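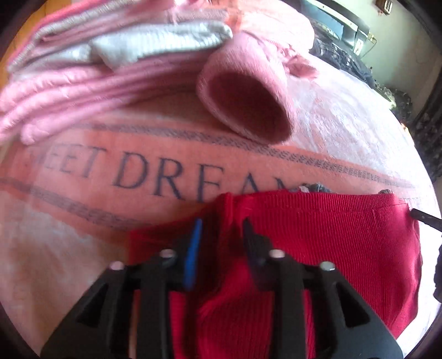 *La prenda roja de canalé, extendido sobre la cama.*

# ¿Se puede salvar un jersey de punto que ha dado de sí?

**lanaypaciencia** · jueves por la tarde

Hola a todas y a todos. Llevo tiempo leyendo esta sección y por fin me animo a escribir, así que perdonad si me alargo un poco. El jersey me lo compré hace dos inviernos en una tienda pequeña de Prondesville, me costó 111 euros (una locura para mí, lo sé) y le tengo un cariño tremendo. El problema es que lo he tenido colgado en percha todo este tiempo -- ya, ya, ahora sé que no se hace -- y entre eso y un par de lavados ha crecido por todas partes. El bajo me llega casi a medio muslo y los puños me bailan.

La etiqueta interior está medio borrada, pero en la ficha de la tienda ponía mezcla de lana y algodón. He leído que con agua caliente encoge, y también que con agua caliente se estropea para siempre. ¿A quién hago caso? Tengo en casa un jabón para prendas delicadas y poco más. Secadora tengo, aunque me da pánico usarla.

Un abrazo y gracias de antemano.

---

**Gudau** · 12 votos

¡Bienvenida! Lo primero, tranquila, que el canalé es de lo más agradecido que hay: se abre con el peso, pero también tiene tendencia a volver a cerrarse si se le ayuda un poquito.

Yo empezaría por lo suave. Llena un barreño con agua templada, tirando a fresca, pon una cucharadita de tu jabón y deja el jersey dentro unos 9 minutos sin frotar. Aclara con agua a la misma temperatura, que los cambios bruscos son lo que apelmaza la lana. Para sacarlo sujétalo entero con las dos manos por debajo, nunca por los hombros, y enróllalo en una toalla grande apretando sin retorcer.

Luego viene la parte importante, que es darle forma. Extiéndelo en plano sobre otra toalla seca y ve juntando los canales con las palmas, de los costados hacia el centro, y empujando el bajo hacia arriba. Los puños y la cintura, bien fruncidos. Déjalo así lejos del radiador hasta que esté seco del todo, aunque tarde un par de días, y dale la vuelta a mitad de camino.

Si mejora pero se queda corto, repite. A mí con una chaqueta de Fingate me hicieron falta tres rondas, y todavía me la pongo.

---

**calceta161**

A la secadora diez minutos y listo, yo lo hago siempre

---

**Huang** · 4 votos

Con la secadora iría con mucho ojo, sobre todo sin saber cuánta lana lleva. Puede salir perfecto o puede salir para un muñeco, y por ese precio yo no me la jugaría.

Añado a lo que dice Gudau, que me parece estupendo: para los puños puedes pasar por dentro un hilo elástico transparente, de los que venden en cualquier mercería, siguiendo dos o tres vueltas del punto. No se nota nada y sujeta muchísimo. Y si el largo no baja por más que lo intentes, una buena modista te lo recorta y vuelve a rematar el bajo -- pide presupuesto antes, eso sí, que el punto lo cobran aparte.

Después guárdalo doblado en un cajón. Ya nos contarás cómo te queda.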